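The Nakley Linen-Look Roman Shade

Home / Window Coverings / Roman Shades / Nakley

There's something about a Roman shade that makes a room feel finished, even when the rest of it is still a work in progress (and whose isn't?). The Nakley is the shade we recommend most often to people who walk into our showroom with a paint chip in one hand and a slightly worried look. It hangs flat and smooth when it's down, it gathers into soft, generous folds when it's up, and it gets along with just about any style of furniture you care to put near it.

We've been making the Nakley in our own workroom for years now, and we keep fussing with it. The newest version has a slimmer headrail that tucks neatly out of sight, a weighted hem that helps the fabric hang straight, and a cordless lift that you can work with one hand while the other one is holding your coffee. If you have little ones or pets at home, cordless is the way to go, and it comes standard on every shade at no extra charge.

Choosing your fabric

The Nakley comes in two weaves. Ikdale is the lighter one, an airy, slightly nubby cloth that lets the daylight come through in a nice soft glow. It's lovely in kitchens, breakfast nooks and anywhere else you want some privacy without feeling shut in. Besmont is heavier and closer woven, with more body to the folds, and it's the one we'd steer you toward for a bedroom or a den where the late sun gets in your eyes.

Both are offered in 20 colors, from a chalky white through oatmeal, wheat and clay to a handful of deeper shades for the brave. Our designer, Rosimeire Araújo, picks the palette each November, and she is very fond of a rich wine color that she added to the Besmont range over some gentle objections from the rest of us. She was right! It has become one of our best sellers for dining rooms, especially against pale wood trim. 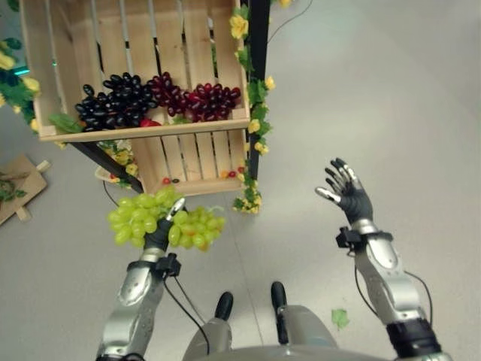 Dark purple and burgundy tones against pale, unfinished wood slats.

Colors on a screen can be a little sneaky, so please do order swatches before you commit. They're free, and you can have as many as you like. Tape them up right at the window, leave them there for a couple of days, and look at them in the morning and again around suppertime with the lamps on. You may be surprised which one you end up liking. More than a few of our customers have called back to switch from the gray they were sure about to the wheat they only ordered to be polite.

Linings

Every Nakley shade is lined, which protects the face fabric from the sun and gives the street side of your windows a tidy, matching look. The standard lining is a plain off-white cotton blend. For nurseries, night-shift workers and light sleepers of every kind, we also offer the Tuhumury blackout lining. It's thicker and makes the folds a bit fuller when the shade is raised, so if your window is on the small side, give us a call and we'll talk through how it will stack.

Measuring and mounting

You can mount the Nakley inside the window frame or on the wall outside it. For an inside mount, measure the width at the top, middle and bottom and send us the smallest number. Please don't take anything off for clearance, we do that here. For an outside mount, add a few inches on each side so the shade covers the gap nicely. Use a metal tape measure if you have one (the cloth kind stretches more than you'd think).

If measuring makes you nervous, you're in good company. Call the showroom and one of us will stay on the line while you climb the step stool.

Care

Dust the shade now and then with the brush attachment on your vacuum, working from the top down. For small spots, dab with a damp white cloth and a drop of mild dish soap, then let it air dry with the shade all the way down. Neither fabric should go in the washing machine.

Details

Price: from $159 per shade
Weaves: Ikdale (light filtering), Besmont (room darkening)
Colors: 20 in each weave
Lift: cordless, standard
Lining: standard off-white; Tuhumury blackout available
Mount: inside or outside, brackets and screws included
Returns: 30 days on workroom errors; custom sizes are otherwise final sale

Orders over $3000 include a free in-home measuring visit anywhere in our delivery area. The showroom is open every day except Sunday, and swatch requests that come in over the weekend go out with Monday's mail.

Order free swatches | Download the measuring guide | Ask us a question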